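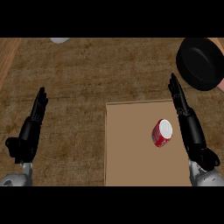 When the right hand stopped listening

The fault showed up in February, in the simulator, during a batch of 2000 can pickups. The task is a dull one: two arms, a tabletop, a red can lying on a board. The engineer who runs the tests for Primomer at Dalberg remembers the first bad run well.

"The right hand closed on the can, lifted it, and then the force reading froze," she said. "The controller thought it had no grip, so it kept squeezing."

In the simulator the can went through the board. On the real pair of arms at Wutthorpe, she said, the same software would have crushed whatever was in the fingers.

The cause was a timeout in Radu, the program that passes sensor readings to the hands. If a message arrived more than 2 milliseconds late, Radu repeated the last value and raised no warning. "It was written that way so the motion would look smooth," she said. "I approved it. I should have asked what happens when the value never changes."

Only 10 runs failed, and the summary page still showed green. She found them by sorting the log by peak force – something she had been meaning to do for weeks.

The fix makes the hand open slowly and stop when readings go stale. She is not fully happy with it. "Opening is fine for a can on a table. If the thing is heavy and up in the air, I don't want it to open."

That part is still being worked on. Until it is done, the arms at Wutthorpe run at half speed, with the fence closed.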